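Home Features Food Home & Garden Travel Archive
Search the magazine Enter keyword Go

The Button Box Comes Back

A love letter to small, useful collections, and to the people who still sort them

The shop on the corner of Jastulik Street opens at 2 in the afternoon and smells of steam and machine oil. It sells buttons. It also sells thread, a little elastic and some very good scissors, but you go for the buttons, and if you are anything like me you go in for one and come out an hour later with a paper bag of them and no clear memory of having chosen any.

I had walked past Zondberg Buttons for years without going in. Then a coat I love lost its top button on a train platform in September, and I found myself at the counter holding out my collar like a child with a scraped knee. The woman behind it looked at the four buttons I had left and pulled out a drawer. "Corozo," she said, "dyed, probably from the sixties." I had no idea what corozo was. It's a palm nut! The seed is so hard when it dries that people carve it, and for a good stretch of the last century a great many coats were held shut with slices of it. I walked home delighted, and a little annoyed that I had been wearing nuts for a decade without knowing.

That was the start. I now own 3148 buttons, which I know because a friend's daughter counted them over a wet weekend and charged me for it.

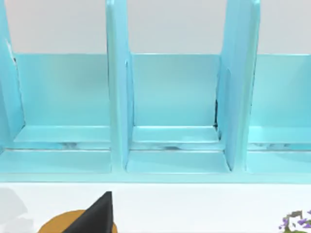 Three compartments, one glossy turquoise finish.

Sorting is where the arguments begin. Ask any two button people how a collection should be kept and you'll hear three answers. Some go by color, which looks wonderful and is close to useless when you need a shirt button in a hurry. Some go by size, using the old system of lines, forty to the inch, and they will tell you so before you have your coat off. I'm a material person myself. Shell with shell, horn with horn, glass kept well away from metal. My grandmother went by garment, with every button in her tin tied to its brothers by a loop of thread, and you could tip the whole lot out on the rug and read thirty years of the family's cardigans.

I think that's what gets me about them. A button outlives the thing it was sewn to. Somebody wears a dress to rags, cuts off the buttons, and uses the cloth for dusting, and eighty years later the buttons turn up in a jar at a yard sale with a faint line of the old thread still in the holes.

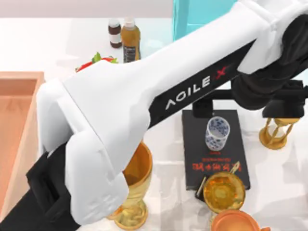
The jars are the thing to look for, by the way. Sellers who know what they have will card their buttons and price them one at a time, and fair enough. But a mixed jar is pure luck, and I've had some lovely luck. One from the Ó Súilleabháin estate sale, out past the county line, gave me 210 shell buttons, a military badge, a key that fits nothing I own and a single black glass button molded with a tiny bee. I have turned down money for the bee.

Shell is the one I'd tell a beginner to start with. Hold it against your cheek or your lip — it should feel cold, and stay cold longer than plastic does. Turn it over and the back is often rougher, with a bit of the outer shell's brown left on. Don't soak it, and don't use vinegar. A soft cloth is plenty.

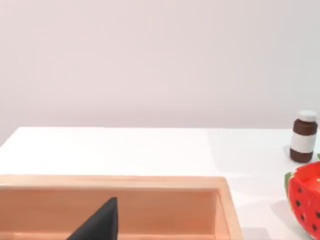 Back at Zondberg, the drawers go all the way to the ceiling, and there's a ladder on a rail that customers are not allowed to touch. (I have asked.) The shop stocks 800 styles, many of them from Jivell, a small maker that still cuts horn by hand and drills each hole separately. You can see it if you look closely, the holes sitting just a hair off center. I sewed four of those onto a gray cardigan last winter and strangers have asked me about them in line at the bank.

My coat, meanwhile, has its fifth button again. The match is slightly too dark, and I'm very fond of it.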